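Início > Dicas da casa > Papelada e seguros

Atualizado em 14 de março de 2020

Todo mês de julho eu tiro uma tarde para arrumar a pasta do seguro de saúde, e já me perguntaram tantas vezes como faço que resolvi escrever. Uso uma pasta sanfonada da Pluso e uma caneta grossa, só isso!

Primeiro separo por pessoa, depois por ano. Recibo de consulta vai na frente, pedido de exame atrás, e a carteirinha fica num plástico preso na capa (a minha já sumiu dentro de um livro de receitas, imaginem). Papel térmico de farmácia eu copio no mesmo dia – aquilo apaga que é uma tristeza.

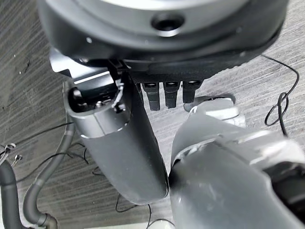 Três peças pretas lado a lado, sob a parte redonda.

Na primeira folha anoto à mão o número da apólice, o telefone da seguradora e o valor da franquia. No meu plano, o da Vanley, são 200 por pessoa, e foi por ter isso anotado que percebi uma cobrança repetida de 85 na fatura do laboratório. Liguei, li o número do recibo e pedi o protocolo. Anotem sempre o protocolo!

Outra coisa: guardo as negativas de reembolso junto com o pedido original, grampeadas. Se precisar recorrer, já está tudo ali e ninguém fica revirando gaveta às onze da noite.

Comentários

Sarahí Cárdenas: Adorei a ideia da primeira folha. Você guarda os recibos de dentista na mesma pasta?

Melquiades Robles: Eu uso envelope, um para cada filho. São 2 e já dá trabalho! Vou tentar a sanfonada.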